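**Soft goods handling: first results from Firkell**

The Firkell project at Skindus has finished its first round of tests on teaching robot arms to handle fabric. The method is simple to state: people record many short demonstrations, and a policy is trained to copy them using only the view from the camera at the gripper. No model of the cloth is used.

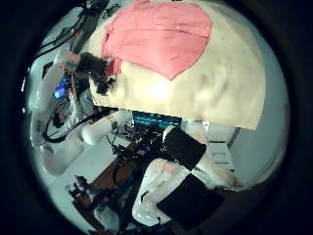 The training set was 500 demonstrations, collected in December at the Clestenstead lab. The policy was then run on 18 fabric items it had never seen. It completed the task on 11 of them. Most of the failures came at the first grasp - the fingers closed too early and missed the edge. Adding 15 demonstrations of recovery from a missed grasp helped more than we expected, and we plan to record more of those.

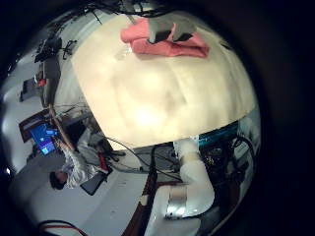

Does the method need a new data set for every kind of fabric?

We don't know yet, but thin and medium cloth could share one set in these tests. Thick items did worse and may need their own.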